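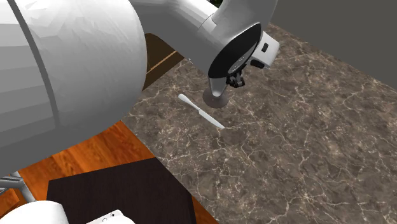
Gedon übernimmt Besteckprogramm von Landry

Oktober 2018 — Der Küchen- und Tafelausstatter Gedon übernimmt das Besteckprogramm des Herstellers Landry. Eine entsprechende Vereinbarung haben beide Unternehmen unterzeichnet. Sie umfasst die Serien Bircombe und Comer einschließlich der Werkzeuge, der Zeichnungen und des Ersatzteillagers. Über den Kaufpreis wurde Stillschweigen vereinbart.

Landry wird sich künftig auf das Geschäft mit Kochgeschirr konzentrieren. Die Fertigung der beiden Serien läuft ohne Unterbrechung weiter, zunächst am bisherigen Standort. Alle 21 Beschäftigten der Besteckfertigung erhalten ein Übernahmeangebot von Gedon zu unveränderten Bedingungen. Der Umzug der Pressen und der Poliererei an den Stammsitz von Gedon ist für den kommenden Juni vorgesehen.

Bircombe ist die ältere der beiden Serien und vor allem in Hotels und Gasthöfen verbreitet. Sie wird aus Edelstahl 18/10 gefertigt und ist poliert oder mattiert lieferbar. Comer wurde für den privaten Haushalt entwickelt, die Griffe sind schmaler und die Gabeln etwas kürzer. Beide Serien bleiben in vollem Umfang im Programm. Änderungen an Form oder Materialstärke sind nicht geplant.

Für den Fachhandel ändert sich zum Jahreswechsel die Bestelladresse. Offene Aufträge werden noch von Landry ausgeliefert und berechnet, auch wenn der Liefertermin in das neue Jahr fällt. Die Artikelnummern bleiben gleich — vorhandene Kataloge und Preislisten können also weiter verwendet werden. Vereinbarte Rabatte und Zahlungsziele gelten bis zum Ende ihrer jeweiligen Laufzeit. Neue Konditionen teilt der Vertrieb von Gedon den Händlern schriftlich mit.

Die Nachkaufgarantie führt Gedon fort. Einzelteile beider Serien sind damit weiterhin ohne Mindestmenge erhältlich. Das gilt auch für Vorlegeteile wie Saucenlöffel, Tortenheber und Salatbesteck. Bei Bircombe lassen sich außerdem Tafelmesser zum Nachschleifen einschicken. Die Bearbeitung dauert in der Regel 2 Wochen, vor Weihnachten kann es länger werden. Bereits eingesandte Messer gehen an die Absender zurück, ohne dass diese etwas veranlassen müssen.

Mit der Übernahme erweitert Gedon das eigene Angebot, das bislang aus Kochmessern, Schneidbrettern und Servierzubehör besteht. Eigenes Tafelbesteck hatte das Unternehmen bisher nicht im Sortiment. Der neue Katalog erscheint zur Frühjahrssaison und führt beide Serien in einem eigenen Abschnitt. Händler, die schon jetzt Musterteile benötigen, können diese über den Außendienst anfordern.

Über Gedon
Gedon stellt Messer und Zubehör für Küche und Tafel her und beliefert mehr als 400 Fachhändler sowie Großabnehmer in Hotellerie und Gastronomie.

Über Landry
Landry fertigt Töpfe, Pfannen und Bräter für Haushalt und Gewerbe.

Pressekontakt
Gedon, Abteilung Kommunikation
Abdruck honorarfrei, Belegexemplar erbeten.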